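Questions people ask us about the Stilside Daily Picture

Last tidied up: 2021-02-21

We get a good many messages about this little blog, and the same handful of questions come round again and again, so it seemed kinder to put the answers in one place than to keep you waiting while we work through the inbox. If yours isn't here, do write anyway. We like the post.

What is the Stilside Daily Picture?

One photograph a day, with a few lines to go with it, from the town of Lirnosbridge and the stretch of river we call Stilside. It might be a shopfront or a doorstep, a bit of old lettering on a wall, the market packing up in the rain. We started it to make ourselves look properly at the place we'd been walking through for years with our heads down, and it rather got hold of us. As of this month there are 2,934 pictures in the archive, and yes, there are gaps. We had flu one winter and the broadband went for a while after that.

Where is Stilside, exactly?

On the low side of the river, between the old bridge and the allotments. You won't find it on most maps. Older people here will tell you it stops at the chapel and younger people will tell you it goes right along to the new flats, and we have given up arguing. For the blog we count anything you can reach on foot from the bridge in half an hour or so, stopping to look at things on the way.

Do you only post pictures of Lirnosbridge?

Mostly! We let ourselves wander when we're on holiday, and there is a whole week of fishing boats in the archive that several of you were very nice about. We also put up the odd picture from further off if it makes us think of something at home.

What is Echeverri?

Echeverri is the name of our Sunday-best feature, the longer post with several pictures and a proper bit of writing, which goes up once a month. It's named after the café where we had the idea, long since closed and now a place that sells blinds. People still write to ask for the almond cake recipe. We never had it, and we wish we did.

Which camera do you use?

This is the question we get most, and the answer always seems to disappoint. For the first few years it was a small compact with a scratched screen, and these days it's a phone more often than anything, simply because it's in the pocket when the light does something lovely. There is a better camera on the shelf, which comes out for the Echeverri posts and for anything with swans in it.

Do you alter the pictures?

A little. We straighten them (one of us leans to the left, apparently) and we brighten the darker ones, especially in February when half the day looks like the inside of a teapot. We don't take things out or put things in. If there's a wheelie bin in front of the handsome house, you get the bin as well.

May I use one of your photographs?

For a school project, a parish newsletter, a family history or a birthday card for your mum, please do, and there's no need to ask, though we'd love to see it. For anything you mean to sell, write to us first. We're not fierce, we just like to know. The same goes for framed copies: we can send you a bigger file of most things from the last few years, but the very early pictures are small and go fuzzy beyond the size of a postcard.

Can I send you a picture of my own?

Yes please. Attach it to an email, tell us where it was taken and how you'd like to be credited, and let us know that anybody in it is happy to be shown. We put readers' pictures up on days when we haven't managed one ourselves, so it may be a few weeks before you see yours. We can take up to 9 in one email before our inbox starts to grumble.

I'm in one of your pictures and I'd rather not be. What should I do?

Tell us and we'll take it down, with no fuss and no need to say why. Give us the heading of the post if you can, as it saves a long hunt.

What happened to the Grirkum walks?

They're resting for now. The Grirkum is the steep lane up behind the church, for those who don't know it, and we used to meet at the bottom and go up together with our cameras, very slowly, with a flask. We do mean to start again when people can gather comfortably. The old route notes are still on the Walks page if you'd like to go up on your own, and the best view is from the second bench, whatever the signpost tells you.

How many people read the blog?

Around 3,000 of you in a good month, which still makes us blush. The busiest post we ever put up was the one of the frozen weir, and it had 93 comments, a fair number of them about somebody's dog.

Why hasn't my comment appeared?

We read each one before it goes up, and sometimes we're at the shops. Give it a day. If it has a link in it, the spam filter may have swallowed it, so try again without.

How do I get the picture by email?

Put your address in the box at the side of any page, then look for the message asking you to confirm. It does like to hide in the junk folder.
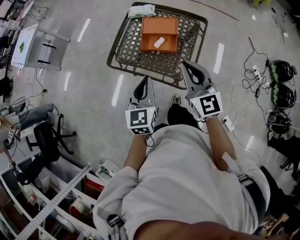

White sleeves, speckled floor and one gripper in each hand.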